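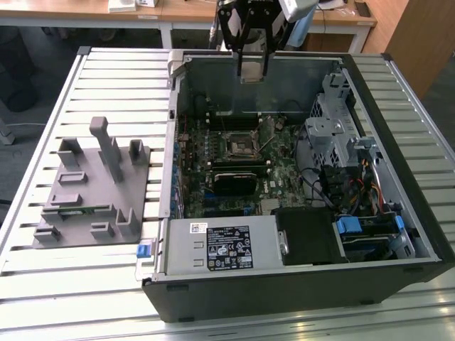 Vadetberg replied to the first draft that a clear desk at the end of the shift should be a request and should not be written as a rule, and that the word "messy" ought to come out of the form altogether. Both points are accepted. The revised wording is in the shared folder.

**Workspace trial, notebook entry, September**

Purpose of this entry: to record the state of the desk and bench order trial before the second period begins, and to note what has been changed in the procedure.

The trial covers three rooms: the Gundita office, the Luramby office and the long bench room. Each person keeps the same desk for the whole of the trial. In the first period, desks were left as their users normally keep them. In the second, users are asked to return papers, cups, cables and hand tools to a marked place before leaving. No one is asked to throw anything away.

The measure is retrieval time. A slip is handed to the user with the name of an item that he or she is known to keep, and the time is taken from the reading of the slip until the item is in hand. The limit is 300 seconds. Past that, the slip is marked "not found" and the user is told to stop looking.

Notes on the first period:

- Slips for paper documents gave the widest spread. Users with stacked desks were often quick with anything from the current month and slow with anything older.
- Several slips named items stored in a shared cabinet. These should not have been included and have been set aside. They say nothing about the desk.
- The Luramby forms used the old rating scale for "how settled do you feel at this desk." They cannot be combined with the others and will be reported separately.
- Two users tidied before the trial began, having heard of it. Their first-period results are kept but flagged.
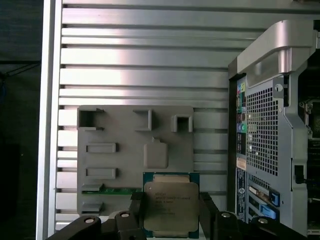

The flag is a small letter T in the margin of the results sheet, and it should be carried over whenever the sheet is copied. It was lost once already when the columns were re-sorted.

Supplies: the trays from Sarıgül have arrived, 200 in the shallow size and none in the deep size. The shallow tray does not take a hanging folder. The order has been queried. Until the deep trays come, folders stay in the drawer, and the drawer counts as a marked place.

Labels: 700 printed, plain black on white. Color coding was considered and dropped for this round, as the bench room already uses colored tape for other purposes and the two systems would be confused.

Open questions:

1. Whether a pile with a known order is to be scored as clutter. The present form leaves this to the observer, and the observers differ. A written definition is needed before the second period - preferably one that fits on the form itself.
2. Whether personal items (photographs, plants, mugs) are within the trial at all. Current practice is to leave them alone and leave them out of the score.
3. Whether the end-of-shift request should apply to work that is still in progress. For now, unfinished work may stay out if a card with the user's initials is placed on it.

Next: correct the Luramby forms, issue the cards, ask Vadetberg for comments on the definition in item 1. The second period is not to start until the definition has been agreed.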